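13/11/2023

Glaze tests, batch 5. Opened the kiln with Floor Visser this morning and wow, the Hoekstra recipe came out better than I dared hope! The blue on the Sarkum clay is deep and even, and it breaks to a lovely rust on the rims. Only 2 tiles crawled, both with the thick third coat (so thin it down next time, Sem!).

Batch weighed out at 196 g dry, sieved twice. Want to try a pinch more cobalt and a slower cool, I think there are crystals hiding in there.
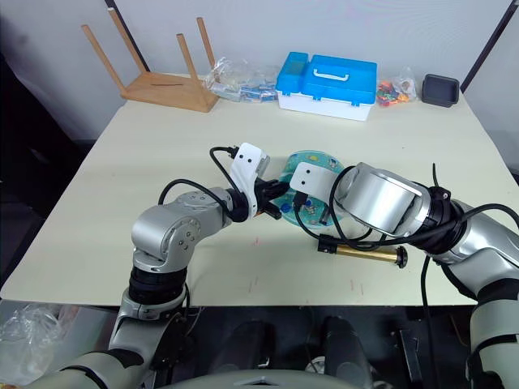

Round blue disc on the white table, two arms on it.

Sem Van der Linden is bringing the Vorkville clay over in December. Same glaze, 4 tiles, dipped and brushed. I'm really curious about the brushed ones. Still need: wax, new cones, a lid for the big bucket.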